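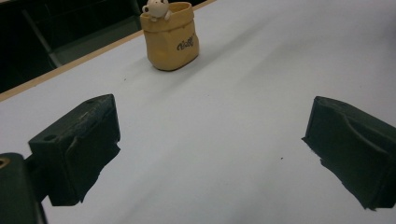 My sister asked me last October if she should wait for a machine that tidies up before she buys any more baskets. I told her to buy the baskets.

Tidying looks like one chore but it is hundreds of small ones. Putting a hairbrush away in a cup means picking it up by the right part, turning it so the handle points down, and letting go without tipping the cup over. A child of six does it without looking. Machines are getting better at it, but slowly, and a different cup can throw them off.
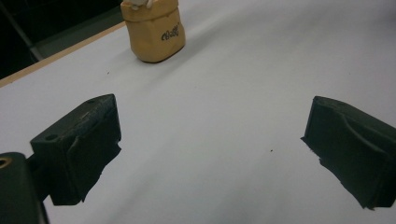
Can you buy a robot today that will clear off a dresser? Not one I would pay for, and I would not plan a house around getting one soon.

Floors are another matter. My vacuum does the hall and the kitchen and gets stuck under the same chair twice a week. I can live with that. 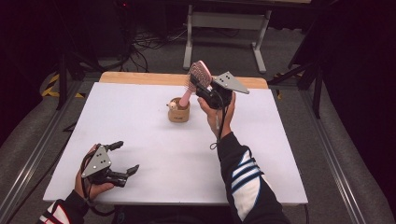
Small things on a table are harder because every one of them has its own shape, and most of them belong somewhere narrow. My friend Judite Bettencourt thinks we will have it in two years. I think longer. She has a bathroom shelf with 111 things on it, so she has more reason to hope.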